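4.2 Leaving, and staying in touch

When we began the interviews in Velldale, we expected that people who had stopped attending services would talk mostly about belief. Some of them did, and at length. But far more of the talk, once the tea had been poured and the recorder forgotten, was about ordinary things — who used to save a seat for whom, who still telephoned after a funeral, and whether the new minister had ever learned to pronounce a family's name. Of the 186 people who took part, 94 described themselves as having left their congregation, and it is this group that we would like to spend a little time with here.

The word "left" needs some care, and we are grateful to Zeeshan Lodhi for pressing us on it while we were still arguing over the coding scheme. A woman in Dhanial told us that she had left her church many years ago, and then mentioned, in the same breath, that she had baked for its November supper. A retired bus driver in Perer had not been inside the building since his wife died, yet he kept up his weekly giving and read the newsletter from front to back. We coded both of them as leavers, following their own description of themselves, though we have to admit that neither fits very comfortably beside the people who moved away and cut every tie.

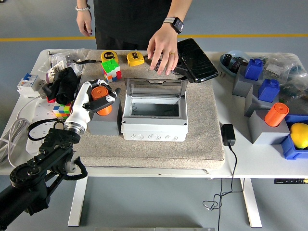
Figure 3. Tabletop with two tape measures on a beige pad.

Politics came up often, and usually without our asking. People who had left over a political disagreement tended to remember one particular sermon or one particular conversation in the parking lot, and they could tell it to us nearly word for word. People who had drifted away had no such story. They spoke of a long stretch of missed mornings, followed by a feeling that it would be awkward to walk back in and have to account for themselves. Several said that a single friendly call might have brought them back, and we have no way of knowing whether this is so, but we heard it too many times to leave it out.

The Momach survey, with its 3398 returned forms, gives a wider view of the same region but a thinner one. Its question on attendance offered 8 possible answers, and none of them had room for the woman who bakes. Bushra Rana, who read through the comments written in the margins of those forms, found many respondents explaining that they had checked the closest box and did not much like it. We take up those comments in Section 4.3, along with the matter of how clergy themselves described the same departures.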